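Notes on teleoperating the plant task

I have spent most of September collecting demonstrations for a task that looks trivial on the project sheet: pick up a potted plant, move it across the table, put it down upright. The sheet says 500 episodes. As of Thursday we have 318 that I would train on, and I want to write down what I have learned about producing them before I forget the details.

The setup is one arm with a parallel gripper, a small camera at the wrist, and a leader arm that the operator holds. The leader has the same joint layout as the follower at a smaller scale. You move it, the follower copies. A trigger on the leader maps to finger opening. We log joint positions, the trigger value and the video, and an episode ends when the operator hits the foot pedal.

We tried kinesthetic teaching first, with the arm in gravity compensation and the operator pushing it by hand. The motions were fine. The video was poor, since hands kept passing in front of the camera, and a policy trained on it will learn to look for hands. After 18 episodes we dropped it and went to the leader arm.

Most of the difficulty is in the approach. A glazed cylindrical pot gives the fingers very little to work with. If the two fingers do not arrive symmetrically, the first one to touch pushes the pot sideways or rotates it, and the leaves swing. Operators correct for this without noticing they are doing it. The correction then shows up in the data as a small lateral wiggle before closing, and the policy reproduces the wiggle whether or not it is needed.
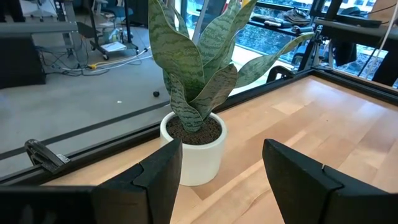
Zarmeena Mengal

The wrist view on approach is what the policy gets, and I now make every new operator drive from it for at least one session. From a chair beside the table it is easy to line up on the pot. From the wrist, with the pot standing past the left finger and not centered in the gap, you have to decide whether to translate or rotate. I ask people to translate first and leave the wrist angle alone until the pot is between the fingers. Mixed strategies are the worst outcome. Danish Hashmi rotates early, I rotate late, and a policy trained on both of us averaged the two and clipped the rim.

The leaves are a second problem. A snake plant has stiff, upright leaves, and the tall ones run out of the top of the view well before contact. One long leaf on this plant arches out to the right, so an approach from that side meets the leaf before the pot. I excluded right-side approaches from the protocol. That cost us some coverage of the table, and I would rather have a smaller region that works.

Some numbers. The median episode is 13 seconds. The longest one I kept is more than twice that, and I should probably have thrown it out. We discard on three conditions: the pot tips past the point where the operator intervenes, the fingers touch a leaf before the pot, or the operator pauses for more than two seconds. The pause rule was Kulsoom Tarar's suggestion and it made the largest difference. Long pauses teach the policy that standing still is a good response to a view of a plant, and early checkpoints did exactly that – hovered over the soil and stayed there.

Latency between leader and follower matters less than I expected. Jitter matters more. We had a bad afternoon when the logging process shared a core with the video encoder, and every trajectory from that session has visible steps in it. I kept the files but they are flagged.

Trigger mapping is worth an hour of anyone's time. Ours was linear, which made the last few millimeters of closing too coarse, and operators squeezed hard to be safe. Naveed Naqvi changed it to a curve with more travel near the closed end. Grip effort at contact dropped and so did the slips during lifting, which I had not predicted.

Still open: whether to randomize the pot's rotation between episodes. The pot looks the same from every side and the plant does not. At the moment we turn it by hand every tenth episode, and I suspect that is too seldom. I will run a batch with a turn every episode and compare on the same held-out positions.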